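Visit report: Killora textile workshop, November

Killora keeps its workshop in a long single-story building behind the Grultolau bus depot, and the entrance is on the side away from the road. I walked past it twice. Hiếu Thái met our group at the door a little after nine in the morning, checked our names against a sheet, and asked us to leave bags and umbrellas on the rack. The open day is free but you have to sign up ahead of time. There were more of us than I expected, mostly people who sew or upholster for a living, plus a few students.

The first stop was the yarn store. It holds 114 shades at the moment, arranged on shelves by dye lot and not by color, so the blues turn up in five or six different places. Hiếu said visitors always ask about this. The dye lot matters more to the weavers because two batches of the same shade will show a line in the finished cloth if they meet in the middle of a piece. Black is the worst for it. Charcoals and blacks take up nearly a whole wall, and some of them looked the same to me until he carried two cones over to the window.

The weaving room is loud. We were handed ear plugs and went through in two groups. There are 3 looms running and one older one that is kept for narrow work. Tín Nghiêm has run this room for nine years and talked us through a warp change, which takes most of a morning. I did not catch all of it over the noise. Part of it was about tension at the edges, where a plain cloth can start to pull in and never quite recover. If you go, stand near the front for this part.

After the looms we moved on to the mats. Killora started making them for workbenches and display tables when a customer wanted something dark and flat that would not show every bit of lint. They are now a good part of the business. The everyday one is a plain, even weave in black, with no pattern.

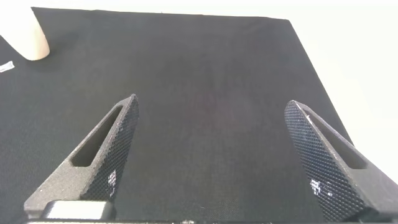
Tín's advice on choosing a mat was to look at the surface under the light you plan to use. A dark weave goes gray where light catches it, and a mat that looks solid black in one room can look softer in another. She also told us to pay attention to the edge. A straight edge on a loose weave will wander after a few months unless it is bound or sealed, and she passed around some offcuts from both kinds. The sealed one felt stiff along the side. I would take the bound edge, though it costs more.

Care is simple. Brush it along the weave, roll it for storage, never fold it. Someone asked about machine washing and the answer was no for the backed versions and cold water only for the rest.

The finishing and cutting area was the last stop. The cutting table came from Treltau, and Hiếu was pleased with it, mostly for its height. The standard roll length is 34 yards. Orders under one yard are cut from remnants, which are kept in bins by the back door and sold off at the end of each open day. Most of the bins were picked through by the time our group got there. I bought two pieces of gray twill and a short length of black.

Lunch was noodle soup from Huỳnh, across the street, and it was good. They told us the workshop had roughly 200 visitors at last year's open day and plans to keep the groups smaller from now on.

Parking is limited, so take the bus if you can. The weaving room is warm even in November and the yarn store is not heated, so wear layers. The toilets are through the office, second door on the left.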